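Shop > Club Kits > Grippers > Onel Starter Gripper

Onel Starter Gripper, $269

I'm Kristóf Major, I run the robot club at Prustcombe, and I wrote this page after we'd had the Onel on our own arm since January. The kids love it! It bolts to any Golteck arm with the plate in the box (you'll need your own hex keys), and our beginners had it mounted in one evening.

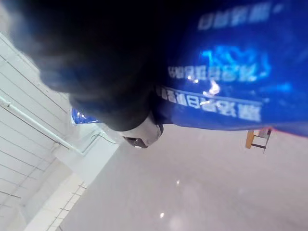
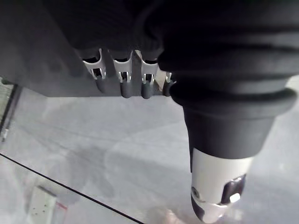 Fabric is the hard part, so start your team on something stiff like card and work up. We keep the grip setting low for the first few tries – trust me on this one. Spare finger pads come in packs of 2, and club orders ship with the Sasaki cable included. Ask for part 3683.

Contact us | © 2023 Prustcombe Robot Club | Back to top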